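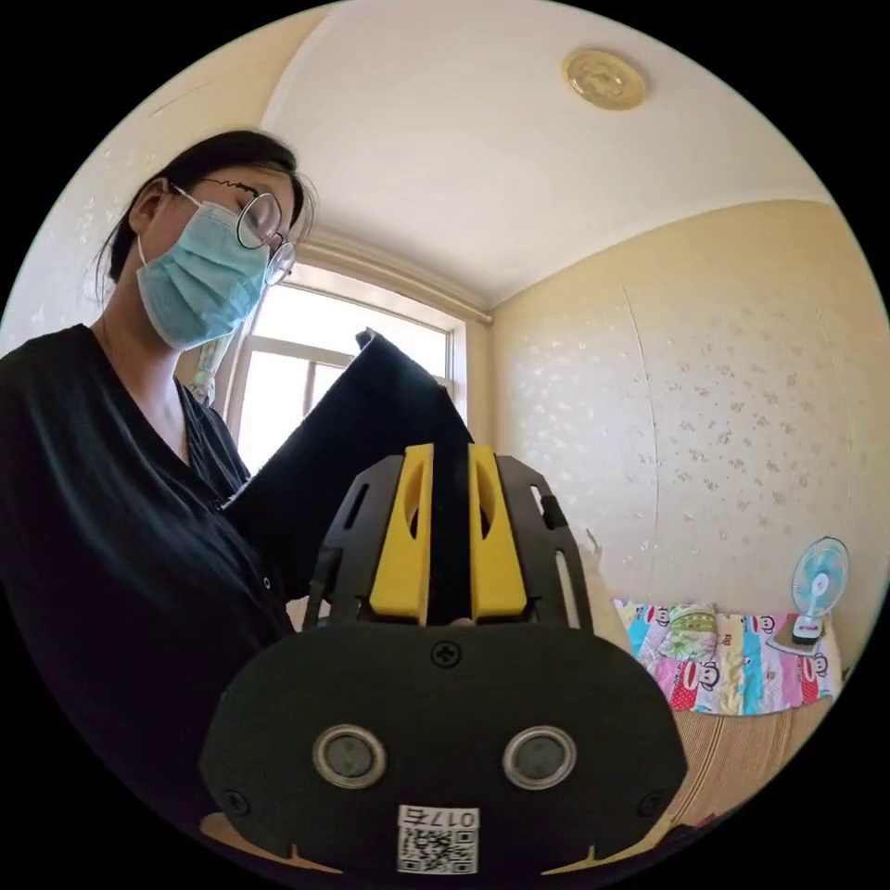
4.2 Where the pile goes

The diaries from Sukine and Gutov agree on very little, but they agree that clean laundry spends most of its life waiting. Of the 623 loads recorded over 11 weeks, 361 were folded on a later day than the one on which they were washed. The remainder were folded the same day, or were reported as such by diarists who knew we would be reading.

We had expected floor space to explain the delay. It did not. Households in Gutov, where the apartments are larger, let their loads sit longer than those in Sukine, and one spare room there was referred to throughout the diary as "the closet," although it had a window and a radiator. More space seems mainly to have given the pile somewhere to live. 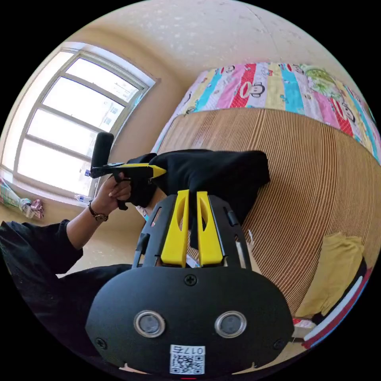 The bed was the most common resting place in both towns, which is consistent with the earlier survey in Tu. It is large, flat and close to the drawers. It also comes with a deadline, as someone will want to sleep in it. Diarists who used the bed often gave this as their reason for choosing it, and then described moving the whole load to a chair at 11 p.m. We coded these moves as "transfers" under the Drirkura scheme, which has no category for giving up.

Dark clothing waited longer than light. Diarists blamed the difficulty of telling one black item from another under a bedroom lamp, and several kept the black socks back as a separate job, to be done in daylight. Few of the diaries mention the daylight again.
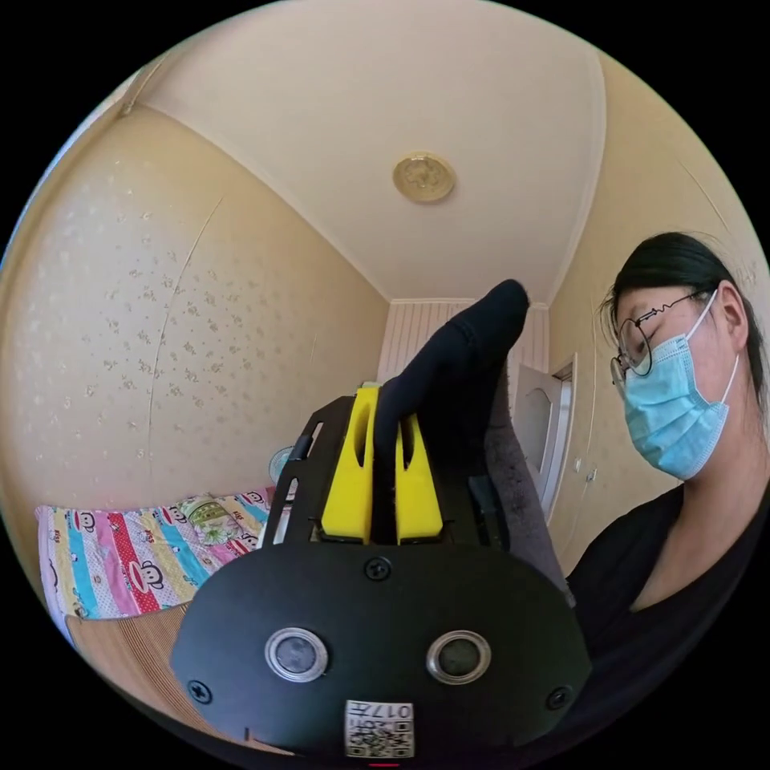 One reader of an earlier draft objected that we treat the delay as a failure, when a shirt worn straight from the pile has done everything a folded shirt does, and sooner. The point is fair. Our coding rules counted a load as finished only when its last item was put away, so a household that simply dressed from the heap could go the full study without finishing anything, while looking perfectly presentable. We have kept the rule, mostly for comparison with Tu, and report worn-from-pile items separately in Section 4.3. 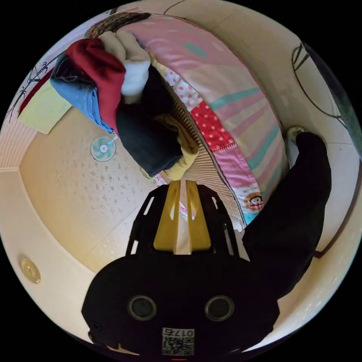
Figure 4. Pink and blue fabric.

Color had no further effect once sock loads were removed. Load size did, up to 50 items, after which the diarists stopped counting and so did we.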